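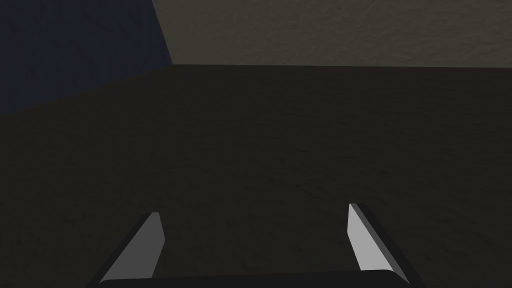
Keeping Furniture in Use: Household Reuse in the Town of Stividier

Project report submitted by Noura Hakim and Flurina Gasser
Salevis College, Department of Social and Environmental Studies

Summary

This report examines what households in Stividier do with furniture they no longer want. It is based on a postal survey of 300 households, a small set of interviews and a review of the services open to residents. The main finding is that most people would prefer their furniture to be used again, but that many give up when they cannot find a way to move it. Transport and timing were raised far more often than price or lack of interest. The report ends with proposals for the town and for the Flaner reuse shop.

Background

Furniture is among the most awkward things a household has to part with. Clothes and books can be carried to a charity shop in a bag. A wardrobe or a bed frame cannot, and a person living alone may not be able to move one from one room to the next, let alone down a flight of stairs.

Stividier has two routes for unwanted furniture. The first is the bulky waste collection, which must be booked by telephone and takes items from the kerb. The second is Flaner, a reuse shop on the edge of the Godoy estate, which accepts furniture in fair condition and sells it at low prices. Private sales and gifts between neighbours form a third route, on which no records are kept.

The subject was chosen after a seminar on housing costs, in which it was noted that discussion of household budgets tends to stop at rent and heating. The cost of filling an unfurnished flat receives little notice. A tenant who moves into such a flat may need a bed, a table, chairs and somewhere to put clothes in the same week as the deposit falls due.

Aims

The project set out to answer the following questions.

How do residents of Stividier usually part with large pieces of furniture?

What prevents them from passing furniture on when they would like to do so?

How well do the existing services match the times and places at which people need them?

It was not our aim to measure the weight of furniture thrown away or to work out the effect on carbon emissions. Both would have required records to which we did not have access.

Method

A printed questionnaire was delivered to 300 addresses. Half were on the Godoy estate, where most homes are rented flats, and half were in the older streets near the station, where most are owned houses. The form ran to a single sheet, printed on both sides, and could be returned by post or left in a box at the public library. Replies were anonymous. Of the forms delivered, almost 50 were returned.

The survey was followed by 4 interviews. The persons interviewed had ticked a box on the form to say that they were willing to talk further. Each interview took place in a meeting room at the library in the late afternoon and followed the same list of topics. Notes were taken by one of us while the other asked the questions. The notes were typed up the same evening and sent to the person concerned for correction.

We also spent 3 mornings at Flaner, with the agreement of the shop, to learn how goods are received, checked and priced. Customers were not questioned during these visits.

The questionnaire was tested beforehand on fellow students. As a result the word "disposal" was replaced by "getting rid of", and a question on household income was taken out. Several testers had said that they would not have returned the form with that question on it.

What people do with their furniture

The most common answer on the Godoy estate was that furniture had been left beside the bins or put out for collection. Near the station, gifts to family and friends came first. In both areas a good number of people said that they had simply kept the item, in a cellar, a garage or a spare room, although they had stopped using it some time ago.

This last group deserves more attention than it usually receives. Furniture in store does not appear in any waste figures, yet it is out of use and often loses condition. One person interviewed had kept a dining table in a damp cellar for a niece who in the end took a job abroad. By the time it was offered to the shop, the top had lifted at the corners and it could not be accepted.

Sofas and mattresses were seen as the hardest things to pass on. Tables, shelves and chests of drawers were thought easier, and several people remarked that plain wooden pieces find a new home quickly. The staff at Flaner held the same view. Solid wooden furniture can be cleaned, sanded and given new handles, whereas a stained cushion can seldom be put right at a reasonable cost.

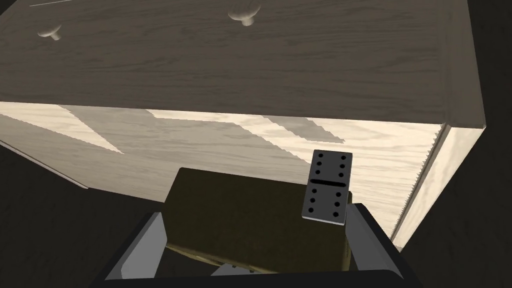

What stands in the way

Transport was named more often than any other difficulty. Many of those who replied do not own a car, and those who do could not fit a large item into it. Flaner has one van, which is used for both collection and delivery. At quiet times a collection can be arranged within a few days. At the end of the month, when tenancies begin and end, the wait is much longer.

Timing is closely linked to this. A tenant who must hand back the keys by noon cannot wait for a van that is free the following week. Two of the persons interviewed had booked a collection with the shop and then cancelled it for this reason, one of them with clear regret. In both cases the furniture was taken as bulky waste.

Stairs were the next concern. The bulky waste service does not enter homes, and the shop will only do so if the item can be carried safely by its own staff. Older residents in upper flats said that they depended on relatives for this work. One wrote on the back of the form that she had asked her son to saw a wardrobe into pieces so that it could be brought down.

Lack of information played a smaller part than we had expected, although it was still present. Some residents of the older streets did not know that Flaner accepted furniture at all and believed it to be a clothes shop. Others thought that a charge was made for collection. No charge is made at present.

Attitudes to second-hand furniture

The survey also asked whether people would be willing to furnish a room with used goods. The replies were largely favourable. The main worry was insects, in particular bed bugs, and this was voiced by those who had bought second-hand before as well as by those who had not. Some added that they would be more at ease if the shop displayed a notice explaining how goods are checked on arrival.

Style was mentioned less than might be supposed. A few younger tenants said that they preferred older furniture to new, as the drawers ran better and the backs were thicker. Size was a greater problem. Pieces made for large family homes are often too deep for a modern bedroom, and the shop reported that wide sideboards may stand unsold for months.

Limits of the study

The number of replies was low, and those who answered are likely to be people with an interest in the subject. The results cannot be taken to stand for the whole town. The form was issued in one language only, which will have left out some households on the Godoy estate. The survey was also carried out in December, when many people are away or have other things on their minds - a better month could have been chosen if the project timetable had allowed it.

Proposals

The shop should consider keeping the last days of each month free for collections, with deliveries moved to earlier weeks.

The town should look at whether a ground-floor room on the Godoy estate could be used as a short-term store, so that furniture can be left there on the day of a move and fetched later.

Staff who take bookings for bulky waste should ask each caller whether the item is still fit for use and, if so, give the telephone number of the shop.

A notice on the checking of goods should be placed near the entrance to Flaner and printed on its leaflets.

Landlords and letting offices should be asked to hand out details of both services when notice is given on a tenancy, and not on the day the keys are returned.

Acknowledgements

We thank the staff of Flaner for their time, the public library for the use of its meeting room and all residents who returned a form. A copy of the questionnaire and the corrected interview notes, with names removed, have been lodged with the department office.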